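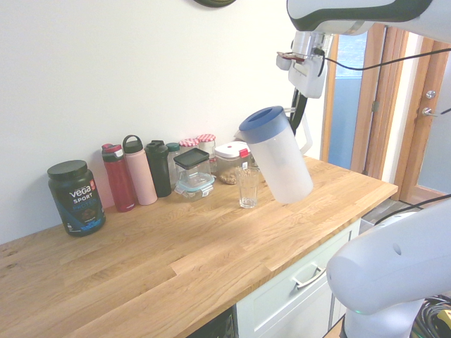

Does anyone else's tap water taste like a swimming pool in winter?

joanne_p
OK so I moved to the east side in August and the water was fine, totally fine, I drank it straight from the tap all day. Then right after the holidays it started smelling like the YMCA. I called the city and the guy told me it's normal and to "let it sit." Let it sit where? For how long? I have a Flernik filter pitcher I got as a housewarming gift and it helps for maybe the first week of a new cartridge and then I'm back at the pool. Do I just need to get used to this?

halyna74
Letting it sit works! My mom did it my whole childhood, big pitcher on the counter overnight, no lid, and into the fridge in the morning. I still do it and my coffee tastes way better (my tea too, but I'm less picky about tea).

Rusnák
It works if your city uses plain chlorine. If they use chloramine you can leave it out all week and it'll taste the same. Look up the yearly water report, it should say which one.

joanne_p
Just looked. Chloramine. Ugh.

Rusnák
Then you want a catalytic carbon filter. Regular pitcher cartridges will take some of it out but they wear down quicker on it.

carola.b
I'm going to disagree with pretty much everybody and say just chill it. Cold water hides nearly all of that taste. I spent $600 on an under-sink system at my last place, and my husband couldn't tell it apart from plain tap out of the fridge. I tested him with 2 glasses and he picked the tap!

Rusnák
One husband is not a study lol

carola.b
He's a very picky husband.

nouhaila_c
Squeeze of lemon, or a couple slices of orange if you have kids who won't touch lemon. The vitamin C knocks out the chlorine taste, we do it for the fish tank too (the powder, please don't put lemons in your fish tank).

halyna74
Wait, does the vitamin C thing work on chloramine?

nouhaila_c
Yep, on both. You don't need much.

Sabina S
Joanne, how old is your building? I had a weird taste for months and it was the rubber hose under my kitchen sink. I swapped it for a braided one, $50 with the plumber's discount, and it went away. Try the bathroom tap and see if it tastes the same.

joanne_p
OK, went and tried it. Bathroom is definitely milder?? Still pool, but a smaller pool. I'm going to look at that hose this weekend and cut up a lemon in the meantime.

Rusnák
Still get the carbon filter.

Posted in: Home & Kitchen > Water, Coffee & Tea

Related threads
White crust on my kettle, vinegar or citric acid?
Natden cartridges: can you stretch them past the date?
Fridge ice tastes like onions
Best water for pour-over if you have hard tap
Is a whole-house softener worth it for renters?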